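3.2. Organización de los alimentos y del menaje en la superficie de preparación

El segundo bloque del estudio se ocupa de la disposición de los objetos sobre la mesa de preparación y de la manera en que esa disposición se lee desde el lado del mango. En el bloque anterior (apartado 3.1) se trabajó con fichas impresas; aquí se utilizaron objetos de tamaño manejable, reunidos en torno a un cazo. La lista de objetos procede del inventario doméstico de Stenholm, que recoge 3022 entradas de menaje y alimentos. Tras eliminar los registros duplicados y los que carecían de categoría quedaron 2612, y de ellos se extrajeron los elementos de uso más frecuente en la preparación de comidas sencillas.

Se definieron tres zonas. La zona de cocción corresponde al recipiente con mango. La zona de espera es la parte de la mesa en la que los alimentos quedan a la vista, sin recipiente propio. La zona de reserva es la cesta. No se trazaron líneas ni se colocaron etiquetas, puesto que en el trabajo previo de Narnstead las marcas sobre la superficie inducían a los anotadores a clasificar por la marca y no por el objeto.

En la Figura 1 se aprecian las tres zonas. El cazo, de color azul marino oscuro y con un fino borde plateado, está destapado y contiene un elemento verde. A su derecha queda la zona de espera, con una pieza de pan alargada en diagonal y, más cerca del frente, dos pimientos, uno rojo en posición vertical y otro amarillo tumbado. La cesta amarilla ocupa el lado izquierdo.

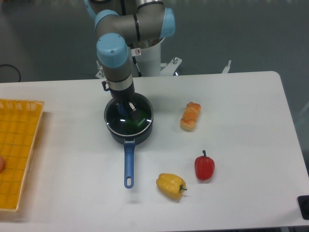 Figura 1. Mesa de preparación con el cazo destapado, alimentos en la zona de espera y cesta de reserva.

La orientación de las piezas se registró como variable independiente de la posición. Un pimiento vertical muestra el pedúnculo en la parte superior y ofrece una silueta compacta; tumbado, el pedúnculo pasa a un lateral y la pieza ocupa más superficie. Para el pan se anotó solamente la dirección del eje mayor. En los objetos aproximadamente esféricos no se registró orientación.

Se codificaron 40 disposiciones. Dos anotadores, Colin Haslam y Ratih Entili, trabajaron por separado con la misma plantilla, en la que cada objeto recibía una zona, una orientación cuando procedía y un estado de visibilidad (completa, parcial o nula). En 38 disposiciones la asignación de zonas coincidió por completo. Las dos restantes se revisaron de forma conjunta. En ambas el desacuerdo se debía a una pieza apoyada contra el borde exterior de la cesta, que uno de los anotadores había asignado a la reserva y el otro a la espera. Se adoptó el criterio de considerar en reserva únicamente lo que queda dentro del perímetro de la cesta.

La visibilidad planteó más dificultades que la zona. Un alimento situado en el fondo de un recipiente puede quedar tapado en parte por la pared, por otro utensilio o por la propia tapa. El caso de la tapa se trató aparte, dado que el material modifica el resultado: una tapa opaca obliga a codificar el contenido como no visible, mientras que una de vidrio permite distinguir al menos el color. La Figura 2 corresponde a esta segunda situación. La tapa es transparente, con un borde metálico delgado y un pomo azul redondo, y a través de ella se distingue un objeto verde, algo a la derecha del pomo. Los reflejos sobre el vidrio aparecen como trazos curvos y pálidos.
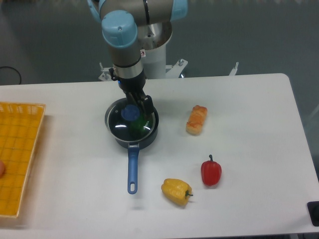
Figura 2. Cazo cubierto con tapa de vidrio; el contenido verde se distingue a través de ella.

En disposiciones de este tipo se empleó el código de visibilidad parcial, con independencia de que el contenido pudiera nombrarse. Haslam propuso en un primer momento un cuarto código para el contenido visto a través de vidrio, pero se descartó por el escaso número de casos y porque complicaba la comparación con los datos de Hayes, que solo distinguen tres niveles. La presencia de tapa se conservó como campo binario.

El mango se utilizó como referencia para describir el giro del recipiente. En las dos figuras se dirige hacia el frente de la mesa y termina en una punta redondeada con orificio para colgar. Esta posición se codificó como giro nulo, y cualquier desviación hacia la izquierda o la derecha se anotó en pasos de un cuarto de vuelta.

Los recipientes sin mango quedaron fuera de este bloque y se tratan en el apartado 3.3, junto con las bandejas de la serie Orley.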